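Grippers sidelined after jaw fault at Bilbridge
Posted October 13, 2022

If you came by the second-floor meeting room this week hoping for a turn with the hand-held grippers, sorry, you'll have to wait a bit! Both units are off limits until the jaws have been checked, and I've been asked to pass the word along before any more of you climb the stairs for nothing.

What went wrong is pretty simple to tell. One of the grippers closed on its own while Shiyu Li was reaching in to straighten a finger pad. No blood, no broken skin, just a sore fingertip and some language I won't print. Shiyu put the thing down, logged it and went to find an ice pack (top shelf of the kitchen freezer, by the way, behind the peas).
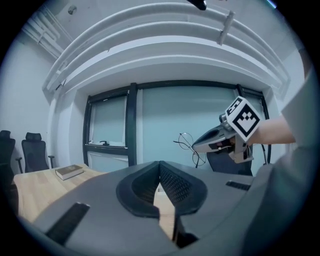
Nayara Pacheco wrote in to say that the same thing happened to her on the early shift, only she put it down to her own thumb on the trigger and never logged it. She'd like everybody to log the small stuff from now on, her included.

So that makes two, and two was enough for Atora, who look after the hardware for us. They went back through the last 200 recorded sessions and found 38 where the jaw moved with no trigger signal at all. Most of those were tiny twitches you'd never feel. In 3 of them, though, the jaw went all the way shut, and that's the part that got people's attention.

The current suspect is a return spring that loses its tension and lets the jaw drift until the motor tries to correct it — and the motor corrects hard. Flundow, who supplied the springs, have asked for the old ones back so they can test them. I asked whether it could be software instead and got a long answer that I boiled down to "maybe, we're looking." 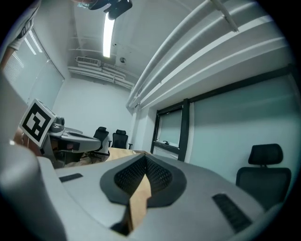 Bilbridge, second floor. Both grippers are awaiting new springs.

A few things change in the meantime. Power off before you touch the pads, every time, even if you're only brushing off lint. Keep your free hand behind the jaw. And if a gripper does anything you didn't ask it to do, stop there and write it down, with the time, on the Du project log. It takes a minute, and you can be as grumpy as you like in the comments box.

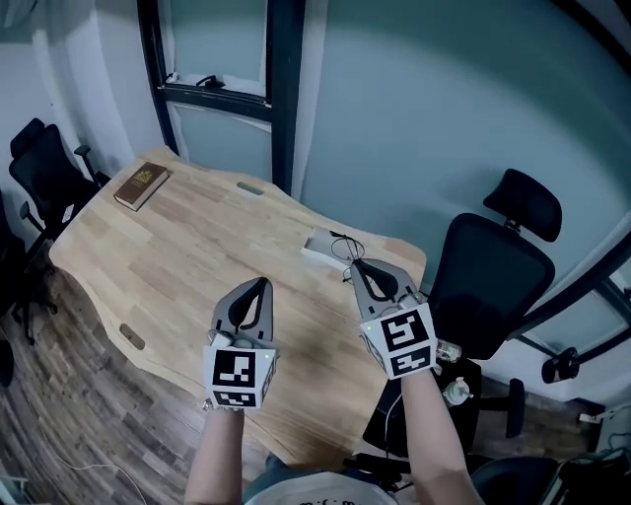 The new springs are on order and should take 6 working days to get here. After that Atora want a full day of bench testing, so please don't book any sessions until you've seen the all-clear from me. The December schedule stays as it is for now. Shiyu's finger is fine, and the ice pack is back in the freezer.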